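The Day Jollel Squished the Tea Bag

Robots make mistakes, and figuring out why is one of the best parts of the job! Jollel is a robot that is learning to sort small packets into a tray. One afternoon in June it pinched a tea bag so hard that the paper popped. Tea went everywhere.

Before Jollel tries anything, people do the job themselves, holding a gripper in each hand. The robot learns from the way they move. A tray with four compartments full of little wrapped things is great practice (and pretty tricky, with packets leaning every which way).
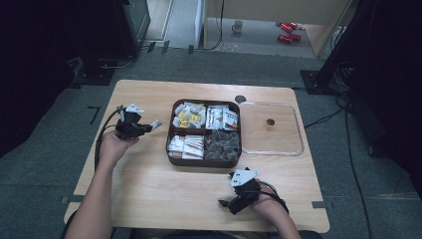
What went wrong?

Nele Verstraete and Venkatesh Menon played the squish back slowly, 28 times. They found it! Jollel's fingers have a sensor that feels how hard they are pushing, and its wire had worked loose. Jollel squeezed, felt nothing, and squeezed harder. Imagine picking up a grape while wearing giant ski mittens!

How do you fix a squeezy robot?

Nele pushed the wire back in and clamped it down. Then Venkatesh added a safety rule: if the fingers close for 2 seconds and feel nothing, stop and open up.

They also went back to basics, with the fingers open wide over plain wood and nothing between them to grab. If a sensor says it feels something when it's holding only air, you know it needs fixing.
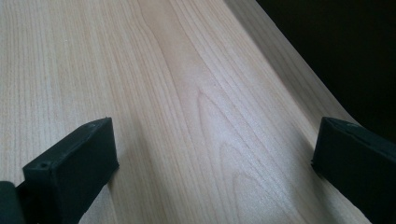 Could a robot squish my fingers?

A strong one could hurt you, so keep your hands away while it's moving and ask a grown-up where the stop button is. Anyone who spots trouble can press it, even if they're not sure!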